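Rondo Opens Play Grocery Line to Schools and Libraries in October

Rondo, the maker of pretend-play food and kitchen sets, will begin selling its Flirel produce line directly to preschools, public libraries and children's museums in October. The line has until now been sold only through toy stores.

Flirel covers fruits and vegetables in sizes that young children can pick up, carry and put away. Schools and libraries will be able to order single pieces or mixed sets, with or without a basket. Replacement pieces will be sold one at a time, so a classroom that loses a tangerine will not have to buy a new set.

"Teachers kept writing to us about the same problem," said Joyce Mrema, who heads the Flirel line at Rondo. "A set comes in a box, three pieces go missing by winter, and the rest ends up in a closet. They wanted to buy the way they shop for real food."

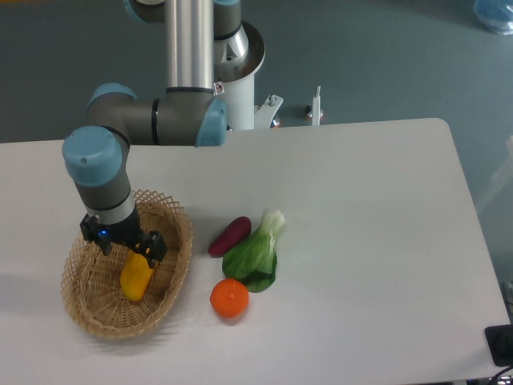
The direct program follows a trial at the Kistarska early learning center, where children between the ages of three and five used the produce in a pretend market for 10 weeks. Staff set out baskets on low tables in the morning and changed the selection every Friday-style "market change," a routine the center already used for its books and puzzles. Children sorted pieces by color, filled orders for each other and put everything back before lunch.

Staff asked for more leafy vegetables and fewer duplicates of the same fruit. They also asked for baskets with a wide opening, so that two children could reach in together. Rondo used both requests in putting together the school sets.

"The children knew apples and bananas. They had a lot more to say about the vegetables they had not seen at home," Mrema said. "One group spent most of a morning deciding what should go in a soup."

Each school set will come with a short activity guide covering sorting, naming, simple counting and cleanup. The guide was written by Rizzi, a publisher of preschool classroom materials, and will also be sold separately. It includes 7 activities that can be done at a single table and a page of picture labels for shelves and baskets.

Rondo expects to supply about 400 classrooms in the first school year. Orders of 50 pieces or more will ship free. Libraries that lend toys may ask for pieces to be packed in separate bags for checkout.

Schools, libraries and museums can request a catalog and an order form from the Rondo education desk. Toy stores will continue to carry the existing Flirel sets.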